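Onon Community Help > Clubs and Schools > Robotics

Simulated kitchen challenge: is it realistic for a first-year club?

posted by tealeaf_robotics, 1 September 2019

Hello all! I help out at an after-school robotics club in Prusport. We have 8 members aged thirteen to sixteen, and they are mad keen. Up to now we've done line followers and a sumo bot, and they want something bigger for the winter. One of them found the Prokum household round, where you don't build a robot at all. You get a virtual two-armed one in a virtual kitchen and have to write the program that makes it pick things up and put them somewhere sensible. The entries go in during January.

I love the idea (no broken motors! no hunting for the one good battery!) but I've never done anything with simulation and have a few worries.

Will it run on school computers? Ours are fine for homework and not much else.

How do you share one simulated robot between that many teenagers without half of them watching?

And do they learn as much as they would from a real machine? One of the parents thinks it's just a computer game, and I didn't have a good reply.

We have 500 pounds for the whole year, if that changes the advice. Thanks in advance!

kettle_and_cog

Do it! We entered last year and it was the best thing our lot have done.

Computers: the free version ran on our old library machines once we turned the shadows off and made the window small. It was slow, but you don't have to watch it live. Set it going, have a biscuit, come back and look at the recording. For the longer runs we used one decent second-hand desktop and left it on overnight. That was the only real spend, so your money should stretch nicely.

Sharing is easier than with a real robot. Everyone can have their own copy of the kitchen open. Ours went in pairs, one typing and one with the notebook, swapping at half time.

Have a great time with it.

bramble77

it is a computer game though isn't it. get a kit arm, Antal do a decent one, at least they'll have something to show on open evening

marsh_lane_mentor

I'd agree with kettle_and_cog on nearly all of it, and I'd like to have a go at the "just a game" part, as I had the very same conversation at our club.

In a game, somebody has already made picking up a cup work. You press the button and the cup is in your hand. In the simulator the cup has weight and edges, and the gripper has to arrive at the right height, at the right angle, open wide enough, and then close by the right amount. Our first attempt knocked a bowl off the side and carried on quite happily to the next instruction. The students were in fits. Then they went very quiet and spent the next two sessions working out how a program could tell that it was holding nothing. I'd call that proper engineering!

A few things I wish I'd known at the start:

Spend the first three weeks on moving and nothing else. Forward, back, arms up, arms down, gripper open, gripper shut. It sounds dull, but they loved it, and the ones who skipped it were lost later on.

Teach them to read the robot's own cameras early. Everyone wants to fly around the room with the free view, where you can see the whole kitchen from the ceiling. The program doesn't get that view. It gets the robot's, and that can be very odd until your eye gets used to it — counters tip over at steep angles and big dark shapes loom in from the side. We print out single camera views and pass them round with felt pens. The task is to mark the grippers first, then anything you could put a name to, and put a question mark on the rest. Two from our sessions:

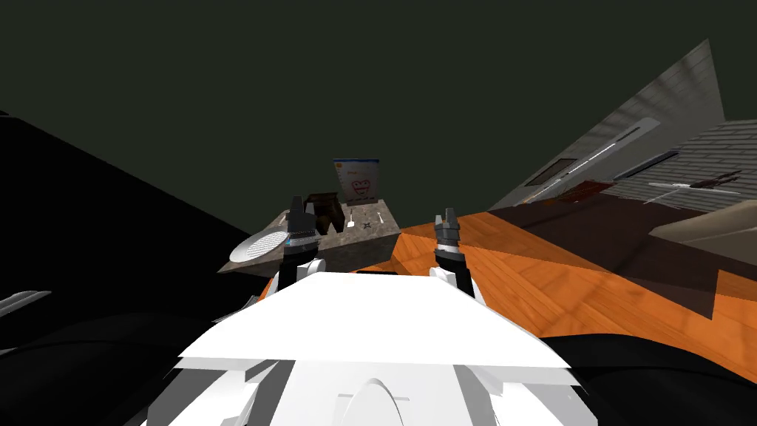
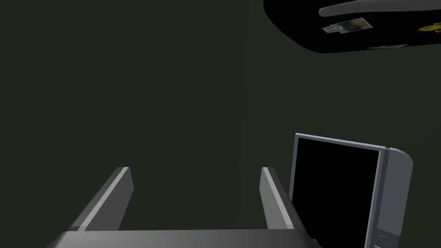 The question marks are the best bit. Some students will name every blob on the sheet with total confidence, and then another pair has something completely different written down for the same blob, and off they go. Let them argue. It leads straight into why a program needs to look twice, or move its head, before it reaches for anything.

Keep a log of every run, including the silly ones. We did over 1,000 by the closing date, most of them failures, and the log was what the judges asked about. Ours was a plain spreadsheet with the date, who ran it, what they had changed and what happened. Change one thing at a time or the log is useless. We learnt that one the hard way — a whole week of runs where two pairs had both been fiddling with the gripper speed.

Save your work in more than one place.

On the kit arm: nothing wrong with one, and if you have money left in spring it would be lovely to try the same program on something you can touch. I wouldn't buy it first. With one arm you'd have two students busy and six waiting for a turn, and that was your worry to begin with.

For open evening we put the recordings up on the big screen and let visitors have a go at the felt pen sheets. The little brothers and sisters were brilliant at it. Bring spare pens, and do post again in January to say how you got on!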